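February 6, 2022

Quick one before work. Trovar has finally priced its float and I put in for 1,000 shares. Got 700. Scaled back like everyone else, I suppose, no explanation from the broker yet.

Still think Gollier was the better buisness but they pulled theirs in January so thats that. Read the Trovar prospectus twice, most of it is risk warnings. Debt looks ok. Founders locked in for a year, good.

Not selling on day one. Will probably trim Puvine to top up if it dips, will post the numbers when I do.
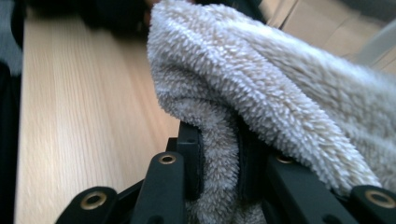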